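Budgeting for the second pair of hand-held grippers

29/03/2026

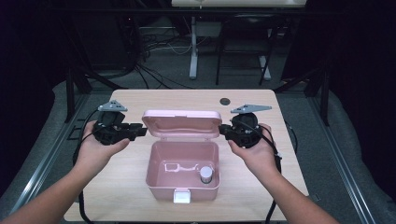 Maham Bajwa wrote under the last post that I had costed the grippers and forgotten everything attached to them, and that her own cable and connector spend had overtaken the hardware by August. I went back through the orders and she is largely right, so the plan below has changed.

The first pair came from Marchetti. The unit price was fair and I have no complaint about the jaws. What I had not put in the sheet was the top plate for each gripper, the spare cables and the carriage on two separate deliveries. Together those came to £322, against a line in the budget that said "sundries, £50".

For the second pair I have two quotes. Ullen is cheaper per unit but supplies a fixed cable, so a damaged lead means sending the whole gripper back, with a turnaround of 9 working days. Camwood charges more and fits a plug at the gripper end. A replacement lead from them is £70, which is steep for a lead, but it can be swapped at the table. With both hands in use for most of a session, the leads take a good deal of bending at the wrist, and I expect to get through more than one a year.

Shazia Pirzada suggested buying a single spare gripper and no second pair. I considered it. The left and right units are set up separately, and changing one over means repeating the calibration, so a single spare saves less time than it appears to. It does halve the outlay, and it stays on the list as the fallback if the Camwood price moves.

Task objects are now a line of their own. Small hinged boxes, latches and little capped containers cost next to nothing each, but hinges wear and the same model is not always in stock six months later. I now buy duplicates at the start – same colour, same supplier – and log them with the equipment.

Still open: whether Pallilar will hold their price on the table mounts until the order goes in. I have asked for it in writing.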